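Workshop > Notebooks > Dye bench

Print this page | E-mail this page

Jan 22, 2024
Red on wool felt, batch 641

Carried on with the Mustano red from where the last entry stops. The problem is the same one: the color comes out of the pot fine and then marks anything damp it touches. Nahuel Zapata rubbed one of the old swatches with a wet cotton square and got a clear pink stain on it. The black from the same supplier (Villanueva) leaves almost nothing.

Felt is the Skolby sheet, the thicker of the two we keep. I cut 11 swatches from the same end of the roll and punched the corners for ID instead of using tags, as the tags fell off in the pot last time. Soaked them in plain water with a drop of dish soap until they sank. Two of them kept floating and had to be pressed down with the back of a spoon. I think that end of the roll still has some grease in it. To check against a piece from the middle.

Dye bath was made up with tap water, vinegar added once the swatches were in. Brought it up slowly on the small ring. I left it longer at the top than the sheet says, and let it cool in the pot with the lid on. The water was still pink at the end. With the black it goes nearly clear, so either I am using too much dye for the weight of wool or the bath was not sour enough. No pH strips left. Ordered.

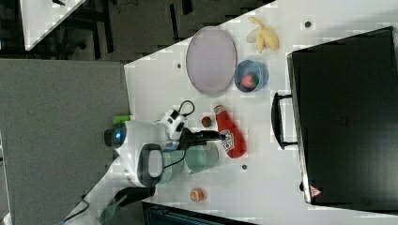
Ketchup bottle on its side, clear cups nearby.

Rinsing: lukewarm, then cooler, changing the water each time. The pink kept coming for a long time and I stopped at the sixth change. Half of the swatches then went into a second vinegar bath and half went straight to the rack. Corners with one punch are the second-bath ones. Please don't move them around on the rack, the order matters until I have written it down.

Wet rub on the first dry swatch from each group, same cotton, same weight on top:

– no second bath: stain easy to see, a little less than the old swatch
– second bath: faint, edge of the square only

So the second bath helps. One swatch from each group is not much to go on. Will do the rest when they are fully dry, the thick ones were still cool in the middle when I picked them up. 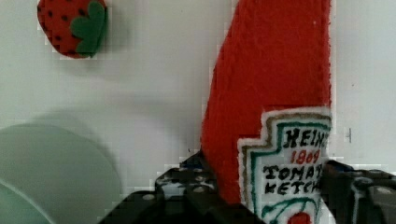
Photo: N. Zapata

Shade. Under the bench lamp the new swatches look a bit more orange than the old ones. At the window the difference is hard to find. Nahuel says he sees it both ways. The Pollimby shade card is no help here, its reds have faded along the edge where it hangs out of the folder. Somebody should keep that in a drawer.

Shrinkage was more than I expected. The swatches pulled in along the length of the roll and hardly at all across it. If we dye before cutting, this does not matter. If we cut first it does, and the pattern pieces would need room on one side only. I would dye first.
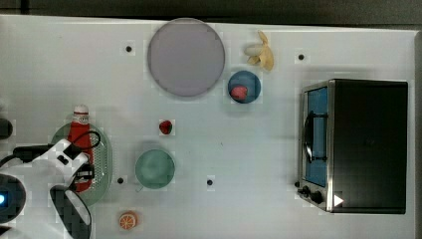

Plate, banana and blue bowl at the top, toaster oven to the right.

Stock: Mustano red is down to one jar, more than 200 g by the kitchen scale with the jar weight taken off. Enough for the repeat and for a small run after that. Vinegar is low. The big pot has a chip in the enamel near the handle, so no reds in it until I have looked at whether the bare patch changes the color.

To do
– dry rub and wet rub on the remaining swatches
– repeat with half the dye, everything else the same
– piece from the middle of the roll, see if it sinks
– one swatch from each group taped in the window, half covered, leave until March
– ask Villanueva if the red is one dye or a mix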